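Temba laundry room: new hours and new prices from July

Dear neighbors,

From July the laundry room in the Temba building will open at 6 in the morning and close at 10 in the evening. Many of you work early shifts and asked for this since the winter. Please do not start a long wash after 8:30, the doors lock by themselves at closing time and the machine will keep your clothes until the next day.

The price of one wash stays the same. The dryer will cost a little more, as the electricity bill for the last quarter was 1384, almost double of what we paid before. Tokens are sold at the Winska shop on the corner, as always. Old tokens are still good.

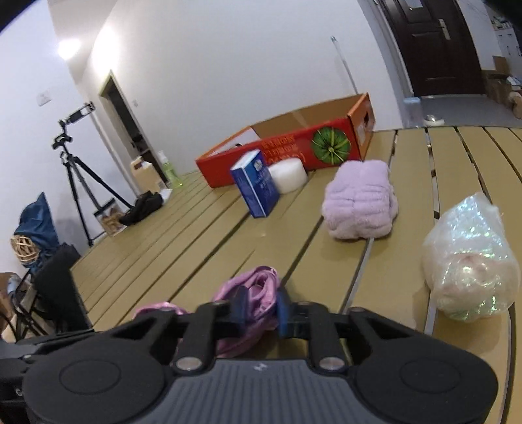 Text: Peninah Makokha
Building news, Temba and Muletti houses

A few words about delicate fabrics. Satin does not like high heat. Wash it in cool water, inside out, with only a small amount of soap, and dry it flat or on a hanger in the shade. Fuzzy towels are different, they want space in the drum and no softener, which makes them less able to take water. If you wash the two together, the satin can catch and pull.

Venkatesh Naidu from Muletti house has cleaned the filters of both dryers, and we thank him very much. After each use, please take out the lint with your hand and put it in the bin near the door. It takes one minute.

Lost things are kept on the shelf for three weeks. At the moment there are 2 pillowcases, a child's sweater and many single socks. What is not collected will go to the clothes bank on Imance Street.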